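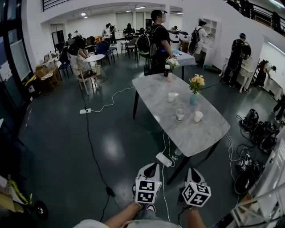 Marble-pattern table, power strips on the floor under and beside it

Keeping cords off the floor around a marble-top table in a shared room

Posted by lowtide_dee, 1st March

We have a long marble-pattern table with rounded corners and thin black legs in the middle of a big open room. People stand at it most of the day and other people cut past it to get to the tables behind. Cups and a couple of vases of flowers live on top. That side of things is fine.

The problem is underneath. There is one white power strip under the near end and a second one out on the floor to the left. White cables run off both, there is a long black one that wanders a good way across the floor, and more white cable loops around by the right corner. The floor is dark and glossy. White cable shows up on it well enough but the black one you find with your foot.

What I need to know:

How do I get the strips up off the floor when the table legs are this slender and won't hide anything behind them? I would prefer not to drill into the table. It came from Jostden, item 1654 if that means anything to anyone, and I don't have the paperwork so I can't say what the top is made of under the pattern.

What do I do with the black cable? It has to cross a walkway to reach the wall. Rerouting it along the wall would need a much longer one.

Also, is it a bad idea to have flower water on the same table as all this? Somebody brought it up and now I can't stop thinking about it.

Budget is small. I can spend a Saturday-type block of time on it but I can't close the room.

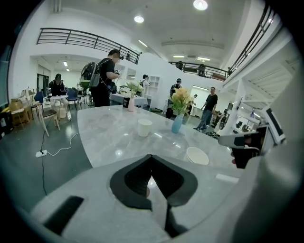 Replies

Kenza Abdel Hamid

I look after the furniture and fittings for a shared workroom in Luvunberg and we had the same kind of table with the same mess under it. What worked for us, in the order I would do it:

Unplug everything first and lay the cables out. See which ones still go to something. We pulled out three that were plugged in at one end only.

Get down to one strip if the load allows it. Read the rating on the back of the strip and add up what is plugged in. Do not plug one strip into the other. If you need more sockets, buy one strip with enough of them and a cord long enough to reach the wall on its own.

Hang a wire tray under the top. You say no drilling, so look for the clamp-on type that grips the edge of the table. Measure the thickness of the top before you order, and check that the clamp will sit flat on a straight stretch of the edge - it won't hold on a rounded corner. Put a bit of felt or rubber between the clamp and the surface. We used a Nuline tray, the 1000 mm one, and it has stayed put. I would not trust stick-on hooks for a full strip. Ours let go in July when the room got warm.

Bring everything down one leg. With thin legs, a spiral wrap or a few hook-and-loop ties looks better than a box. Pick the leg nearest the wall socket. Black wrap on a black leg hardly shows.

For the walkway, use a proper floor cover, the low rubber kind with sloped sides and a channel below. Get one in yellow or with a stripe, because a black cover on that floor will be as hard to see as the cable. Wipe the floor before you put it down. On a glossy floor the cheap ones slide, so look for one with a grippy underside. Don't run a cord under a rug or mat.

About the flowers. The vases are fine on the table once the strip is not directly below them. Set the tray toward the other end, and leave a dip in each cable before it reaches the strip so drips fall off at the low point. I would worry more about the open cups, they get knocked far more often. I'd move any bottles off the floor too if they are near a strip.

We did it in one afternoon. The measuring took longer than the fitting.

garrickp

Just tape it. Gaffer tape, both sides of the cable, done. Been doing it for years at the hall. Not duct tape, that leaves glue all over a shiny floor.

ostrow_1878

Tape is OK for a day's event but I would not leave it down. The edges lift, and then you have a cable and a loose flap of tape to catch a toe on. If you do use it, test a small piece on the floor overnight first.

One more thing to ask whoever runs the building: is there a floor socket under there somewhere? Our place had Hegazy floor boxes that had been covered over, and getting one opened up and checked by an electrician meant no cable across the walkway at all. It cost more than a rubber cover but it was the end of the problem. If there isn't one, then I agree with Kenza on the cover and the tray.

lowtide_dee

Thanks. I measured the edge and a clamp tray should fit on the long side. Going to ask about floor boxes before I order the cover.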